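23rd June
By the Community Desk

Mandamstead clothing exchange to stay open through fall

The Mandamstead clothing exchange will keep its doors open past the end of June, after the town agreed to extend its lease on the old Prendero shoe store on Misten Street. The exchange had been due to close when the first lease ran out.

Residents brought in 2,794 items during the spring — well above the 1,000 the organizers had planned for. Most were children's coats, jeans and school clothes. Anything not taken within a month goes to the thrift store in Rivadeneira.

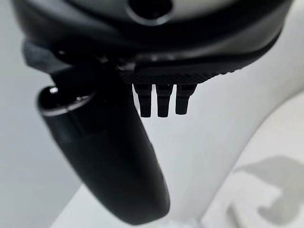 How it works

Visitors can bring up to 19 pieces at a time and take home the same number. No money changes hands. People with nothing to bring may still take two items per visit, and babies' clothes are free to anyone who needs them.

Clothes should be clean and dry, with working zippers. Shoes are accepted in pairs only. The exchange can no longer take bedding or curtains, which filled most of the back room in the first weeks and were slow to move. 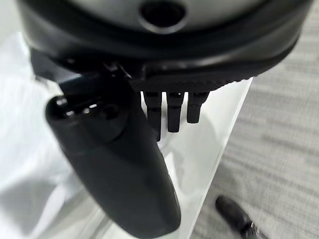 Sorting is the slowest part of the work, and the exchange is asking residents to do more of it at home. Bags should be marked with a size and either "child" or "adult." Black hardly ever gets left on the racks, and dark gray goes nearly as fast, so those pieces will now be put out first thing in the morning. Bright colors tend to wait for the weekend crowd. Winter coats will be held back until the weather turns.

The town will also pay for new lighting and a second fitting room. The work should take two days, and the exchange will stay open while it is done.

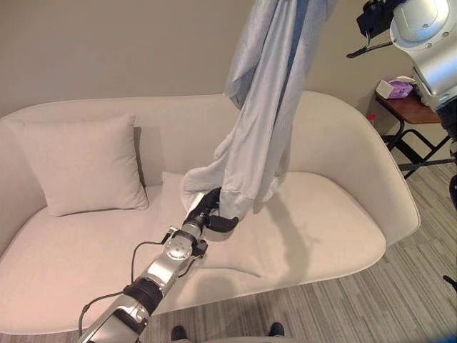
Sweatshirts and sweaters wanted

Warm tops for teenagers are in short supply. Plain hooded sweatshirts in light gray are among the most requested, along with school sweaters in navy. Small holes are fine — a mending table runs every Thursday evening, and thread and patches are provided.

Adult sizes are welcome too, mainly medium and large. The exchange has plenty of T-shirts and is not taking more until further notice.

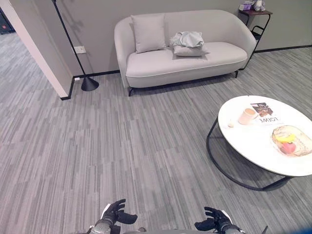

Hours and drop-off

The exchange is open Tuesday through Saturday, 10 a.m. to 4 p.m. Bags can be left at the side entrance during those hours. Parking is free for one hour in the lot behind the building, and the Rivadeneira bus stops across the street.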